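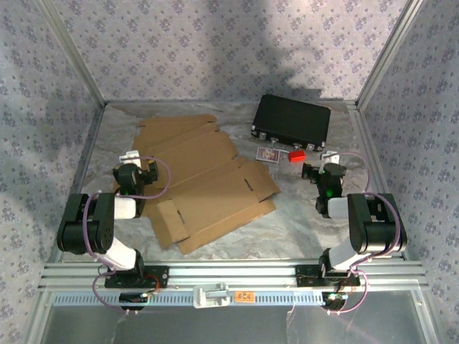 Carton blank laid out flat, slots and flaps showing.

January, 4:10 pm

Glue day, finally! I've been putting off the cold-weather batch for ages (the wheat paste kept going lumpy on me) but the Dorkine starch turned up this morning so no more excuses. Mixed it 60 g to the litre, brought it up slowly in the little Triven pot and stirred until my arm wanted to quit. Lovely colour, a bit like weak custard.

Brushed out 6 test strips on the grey Fonside board, grain running the long way, and put them under the Rudd press for 2 hours. Four of them held when I peeled from the corner. The other two let go clean, and I'm fairly sure I starved those ones because the brush was nearly dry by then. Redo them tomorrow with a fresh load each time, you goose.

Smell is much better than the old stuff, by the way. Still no idea how long it keeps in the fridge, so I've left a jar on the bottom shelf with masking tape on the lid. Please don't eat it!!

Total paste left: 162 g. Need more cheesecloth for straining, and whoever has the good bone folder, I'd love it back before the marbled endpapers go on.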